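Shopping for Workshop Consumables and Preparing a Work Surface

Olham Community Workshops – guidance for members
Last revised 2021-04-18

Members who hold a purchasing card may buy adhesives, sprays, lubricants and cleaning products on behalf of their workshop. The steps below apply to all purchases made in person, whether at Baptista or at any other shop, and to the checking of goods before they are put away.

Before you leave

1. Consult the stock sheet on the cupboard door. Any product with fewer than 3 units remaining may be replaced without further approval.

2. Write down the full name of each product, its size and its intended use. A colour or a remembered shape is not sufficient, as makers change their packaging from time to time.

3. Confirm the spending limit. Single purchases above 200 must be approved in advance by the Lustier office.

At the shop

4. Read the label before the can goes into the trolley.
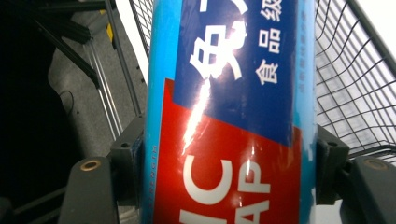

Labels on imported products often carry more than one language, and members should not rely on the largest words alone. Turn the can fully and look for the contents, the directions and any warning symbols. Smaller lettering may matter more than the brand name: on the light blue can, the characters 食品級, meaning "food grade", run vertically in white beside a much larger character on the navy panel. A phrase of this kind should be copied on to the purchase note exactly as printed. It does not replace the maker's directions, and the product must not be used near food until those directions have been read.

5. Where the label cannot be understood, leave the product on the shelf and ask a member of staff for a printed data sheet.

6. Stand cans upright in the trolley – heavy items should not be placed on top of them.

7. Keep the receipt. Purchases without a receipt cannot be entered under code 138 and will not be refunded.

Checking the goods

8. Choose a flat surface large enough for all the items to stand apart from one another. Remove tools, papers and cups before unpacking. A plain, pale surface is preferred, as small marks show up readily against it and can be dealt with before the goods are set out.

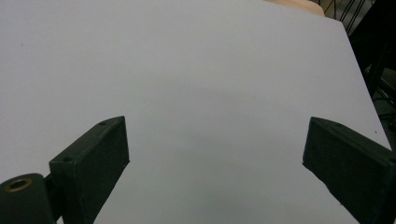

9. Set out the items in the order in which they appear on the receipt and tick each one off. Check caps and seams for damage. Dented cans are to be returned to the shop within 16 days.

Storage

Aerosols and solvents belong in the Wokura cabinet, with labels facing outwards. The cabinet is to be kept locked outside opening hours. Stock sheets from before January should be removed from the door and filed.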